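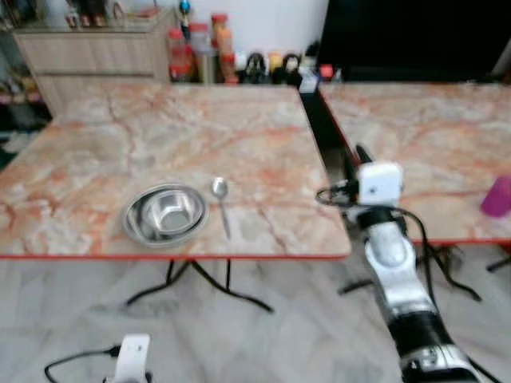
Re: Folding tables and tableware for the guest apartments

From: Romana Danko, Housing Services
To: Sarkby residences mailing list
Date: 6 August 2019

Dear colleagues,

Thank you for the replies received on the draft tableware standard. Salvador Paiva's message raised several points that other building offices have also asked about, and I am answering them on the list so that every office works from the same text. His message is quoted in the parts that need a response.

Salvador Paiva wrote:
> The Kramer building has received its folding tables, and we are
> preparing the first apartments. The draft says that each apartment
> is to have "a dining table with standard tableware." We would like
> to know whether this means one table or two, as two were delivered
> per apartment and the draft was written before the delivery.

Two tables per apartment. The wording dates from March, when the plan was still for a single long table. The revised standard will read "two square folding tables, placed side by side." A narrow gap between them is acceptable. Staff are asked not to push the tops hard against each other, as the edge band on the older tables at the Jarkora building has chipped where this was done.

The tables with the pink marble pattern and the red edge are to be kept together as a pair. Please do not combine one of them with a plain table from storage. If one of a pair is damaged, report it under the apartment number and leave the other in place.

> Second, the draft lists bowls, cups, spoons and forks but does not
> say how they are to be left for the guest. At present one of our
> staff sets them out on the table and another puts everything in the
> cabinet. Both are reasonable, but guests moving between apartments
> have noticed.

The tableware is to be left on the tables. Guests who arrive in the evening should be able to find a bowl and a spoon without opening drawers. The cabinet is for spare items and for whatever guests bring with them.

The arrangement for a single guest is as follows. The cup, the spoon and the fork go together near the front edge of one table, with the cup on the left, the spoon next to it and the fork on the right. Spoon and fork lie parallel, with the handles toward the person who will sit there. The bowls go on the other table.
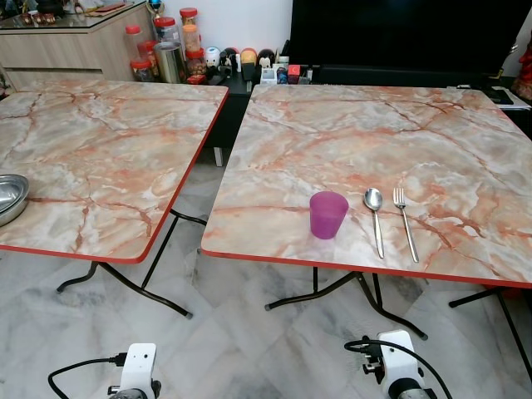 Cup, spoon and fork at the front of the right-hand table; bowl on the left-hand table.

Handles may lie a little over the edge while the table is being set, but should be moved fully onto the top before the apartment is handed over. Several forks were found on the floor during the last round of inspections - the tabletops are glossy, and it takes very little to send a fork over the side.

> Third, bowls. We have the wide shallow ones and the smaller deep
> ones, both in stainless steel. Are they to be stacked? Our preference
> is to stack them because it leaves more of the table free, but we
> were told at the Zostanon building that stacked bowls had come back
> from inspection marked as "not dried."

Stacking is permitted. The smaller, deeper bowl goes inside the wide one, and the pair stands near the front of the table where it can be reached from a chair. The remark from the Zostanon inspection concerned water left between the two bowls and had nothing to do with the stacking as such. Both bowls must be dried inside and out before they are put together, and the inspector will lift the inner bowl to check.

A spoon may be laid beside the stacked bowls where the guest has asked for one there, for example for serving. It should be placed to the right of the bowls, flat on the table. Spoons are not to be left standing in the bowls, which tip easily when the inner one is knocked. 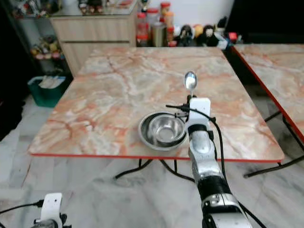
The same care applies to the spoons themselves. Water spots show plainly on polished steel, and a quick wipe with a dry cloth on both sides of the spoon's bowl is enough. Please hold the spoon by the handle while wiping and put it down without touching the other end. Scouring pads are not to be used on any of the stainless steel items.

> Last, could you confirm the quantities? The delivery note for Kramer
> gives 86 cups, and we would like to be certain that this includes
> the spares.

It does include the spares. Of the 86 cups, 47 are for the apartments now open, and the remainder stay in the building store until the upper floor is ready. Spoons and forks were ordered on the same basis. Replacement requests should quote order number 3424 and go to this office directly, without copying the list.

Two further points came in from other offices.

The black folding legs should be opened fully before anything is put on the tabletop. On tiled floors, check that all of the feet are touching the tile and turn the table a little if it rocks. Tables must be lifted when moved. Dragging has left marks in 3 apartments at Jarkora, and the cost of cleaning was charged to the building.

Items that guests keep on top of cabinets or along the back counter, including jars, bottles, ornaments and soft toys, are personal property during an occupied stay. Staff resetting the tables are asked to leave them exactly where they are - this applies also when an item appears to be empty or unused. Items still there after departure are handled under the existing lost property rules.

The revised text will be sent to building offices once remaining corrections have been entered. Offices that have already set their tables according to the draft need not redo them until the next change of guest.

Regards,

Romana Danko
Housing Services, Sarkby

To reply to all building offices, keep the subject line unchanged.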